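Foneston Kitchen Runs, Set-Up Guide
Section 3: Preparing a sink-clearing run and scoring it
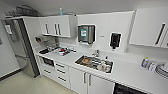

Mirard asks whether the dishes should be put in the sink the same way before every run. They should not, and the reason is in the results note under 3.2. A fixed layout gives higher scores that drop as soon as the dishes are moved.

Mirard also asks if the counter has to be cleared first. It does not. Leave the counter as the office left it, apart from the items listed in step 4 of 3.3.

3.1 What this section covers

This section is for operators who run the Jireš planner in a shared office kitchenette. It covers the head view check, the sink task, and the score sheet. Base charging and arm calibration are in Section 2. Moving the logs to the Rarndale server is in Section 5.

The planner picks the next item to lift from a single view taken at the start of each cycle. It then plans one lift, carries it out, and looks again. The method we are testing is the order in which it picks. The older version took the item nearest the base. The current version takes the item with the fewest other items touching it. In the logs, these are called "near" and "free."

3.2 Result so far

With the free order, the planner cleared the sink in 78 percent of runs. A run counts as cleared when every loose dish has been moved from the sink to the counter and no item has been dropped from above the rim.

Most failed runs ended in one of two ways. Either a utensil was lifted together with the bowl it was leaning on, or the planner treated a reflection in the steel as an item and tried to lift it. The second kind is more common when the ceiling lights are on full. We have not fixed it. The score sheet has a separate column for it so that we can see how often it comes up.

The near order did well when bowls and cups stood apart from each other and badly when they were stacked. We still run it for comparison. See step 9 of 3.4.

When the dishes were set out from a fixed plan, both orders scored well and the difference between them almost went away. Those runs are kept in the log under "fixed" and are not part of the figure given above. Do not add to them.

3.3 Before the run

1. Post the kitchen notice on the door and tell the people at the nearest desks. A block of runs takes most of a morning.

2. Turn off the faucet fully. Let the sink drain. Standing water changes the depth reading, and a run started with water in the sink cannot be scored.

3. Check the dishes in the sink by hand. Remove knives, broken items, and anything made of thin glass. Set them aside in the closed tray and return them when the block is finished.

4. Clear a landing area on the counter beside the sink, wide enough for a dinner plate. Move only what stands in that area. Bottles and cups outside it stay where they are, including the dish soap.

5. Close all cabinet doors and drawers. The map is made with everything closed, and an open door will stop the base before it reaches the counter.

6. Close the dishwasher if the kitchen has one. Make sure it is not running. Steam from a finished cycle can fog the head camera.

7. Wipe the camera cover with the dry cloth from the kit. Do not use paper towels from the wall dispenser. They leave lint.

Caution: Keep your hands out of the sink once the arm is enabled. The planner does not look for people between the first view and the end of the lift.

Caution: The stop button must be carried by the operator, not left on the counter.

3.4 Running the task

1. Drive the base to the start mark. Lock the wheels.

2. Open the head view on the operator screen. The whole sink must be inside the view, along with the counter on both sides of it. The lens is wide, so straight edges such as the counter and the cabinets will look bent toward the sides. This is normal and is corrected before planning.

3. If part of the sink is missing from the view, tilt the head down in small steps. Do not move the base to fix the view. Moving the base changes the reach, and the run will no longer compare with the others.

4. Select "Sink, mixed" from the task list.

5. Select the order, free or near, that is given on the block sheet. The sheet is shuffled for each block. Follow it even if the same order comes up several times in a row.

6. Press Detect. Outlines appear over the items the planner has found. Write down how many outlines there are and how many items you can see yourself. Do not correct the outlines.

7. Press Enable, then Start.

8. Watch each lift from the side and mark it on the score sheet as clean, joined, missed, or dropped. Use "joined" when a second item comes up with the first, even if both arrive safely on the counter.

9. When the run ends, disable the arm. Put the dishes back in the sink by hand in a new arrangement. After every third run on the free order, do one run on the near order with the arrangement left as close as you can get it to the run before. These pairs are what the comparison rests on.

10. Stop the block after 8 runs. The grip pads need to be checked at that point, whatever the score.

Note: A run that is stopped by the operator for safety is scored as "stopped" and left out of the rate. A run that stops by itself is a failed run and stays in.

3.5 Arranging the dishes between runs

Use the dishes that are already there. Do not bring in a test set. We tried a bought set of matching plates early on, and the scores were too good to be of any use.

Change at least two things each time. You can turn a bowl over, lay a utensil across a cup, move a mug to the other side of the sink, or put one dish partly under another. Avoid balancing things. If an item would fall over when the sink is bumped, it will probably fall during the approach and the run will be lost.

Try not to make the arrangements harder as the block goes on. Operators tend to do this once they learn what the planner gets wrong. If you notice it, tell the next operator and swap.

3.6 Filling in the score sheet

Each run takes one line. Write the order, the number of items seen, the number of outlines, the marks for each lift, and the end state. Put reflections in their own column. If the planner reaches for a spot where there is nothing, mark "missed" and add an R when a bright patch can be seen there on the head view. Without a bright patch, leave the R off.

Cleared runs usually take about 7 minutes. Write the time even when the run fails. Long failed runs are useful because they show the planner going back to the same item again and again.

Save the first head view and the last head view of every run. If there is a disagreement about a score, the last view decides it.

3.7 Common problems

The planner finds no items.
Check that the task is set to "Sink, mixed" and not "Counter." Then check the camera cover. If both are fine, restart Detect once. If it fails again, note it and skip the run.

The planner outlines the soap dispenser or the faucet.
Fixed items should be masked in the kitchen map. Open the map, draw a mask over the fixture, and save it under a new map number. Runs made before the mask was added stay on the old number.

The planner outlines a bottle or cup on the counter.
This is harmless. In the sink task it will not reach for anything outside the rim.

The arm stops above the sink and does not come down.
The planned path is too close to the faucet. Turn the spout to the side if it swivels, and write this on the sheet.

The grip slips on a wet mug.
Mark it as dropped if it falls from above the rim and as missed if it never leaves the sink. Dry the pads before the next run.

3.8 After the block

Lower the arm to its rest position, then unlock the wheels and drive the base out of the kitchen. Return the knives and glasses from the closed tray. Move anything you shifted from the landing area back to its place. Take down the notice.

Send the sheet and the views with the block number in the file name. Section 4 explains how the pairs are matched and what to do with a pair that has one stopped run in it.

Section last revised Nov 24, 2024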